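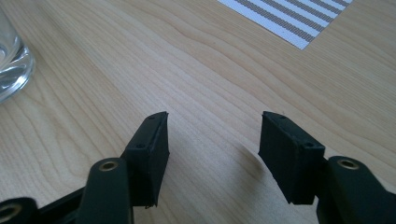 Open jaws on the dining table, with a water glass and a striped mat at the far side.

Table clearing: where it stands

Setting and clearing a table is still the chore we get asked about most, and it is still further off than the trade-show clips suggest. Bovska's bench trials this winter covered 40 clearing runs with a parallel-jaw gripper. Plates were left out. The object set was limited to tumblers, placemats and cutlery.

Clear glass remains the hard item. Depth sensors read through the wall or pick up a reflection from the base, so the estimated grasp point drifts, sometimes by more than the jaw opening can absorb. Water in the glass adds a second problem, as the arm has to hold it upright and slow down near the edge of the table. Flat items fail differently. A mat offers the fingers almost nothing to close on, and the usual fix is to drag it to the table edge and pinch it there.
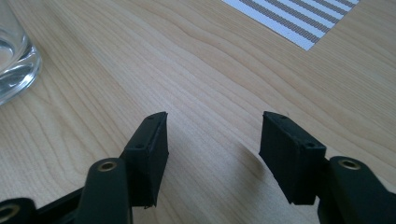 Raluca Sârbu wrote in after the last issue to say that we set the bar too high. Her view is that a machine that moves only the glasses to the sink would already be worth having in a canteen, and that mats can wait. She would accept 24 glasses an hour if none were dropped.

That is a fair target for a canteen. A kitchen at home is less forgiving, as the layout changes daily and there is usually no one paid to reset the arm after a missed grasp.

Training data is the other limit. The Bovska set now holds 2856 hand-guided demonstrations, most of them recorded on light wood under even lighting.
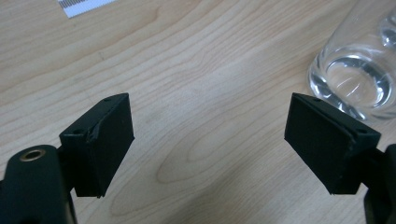
Dark tables, patterned cloths and low evening light are thinly covered — Baoshan Zeng puts the gap down to scheduling — and more sessions are planned for April. Finger pads will stay the same until then, to keep the results comparable. Cutlery figures will follow once the second batch has been checked.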